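September 4, 2024

Up at 5 to check the hair snares on the Findcombe side with Joanne. Two of the nine had fur on the wire, both badger by the look of it, nothing from the pine martens. Bagged and labeled them anyway. Snare 7 has slipped down its post again and needs a longer screw.

Swapped the cards on the trail cameras along Tunstall ridge. 271 pictures on the first one, mostly deer and one very wet fox. The second had 193, and a marten at last, going left to right at 2 in the morning. The throat patch is clear enough to match against the April sheet. I think it is the female with the notch.

Barry called after lunch. He wants the den box list by Friday and I said fine. 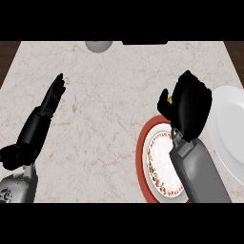
## To do

- Longer screws for snare 7
- Send the marten picture to Barry
- Batteries
- Ask Joanne if she still has the key to the Tunstall gate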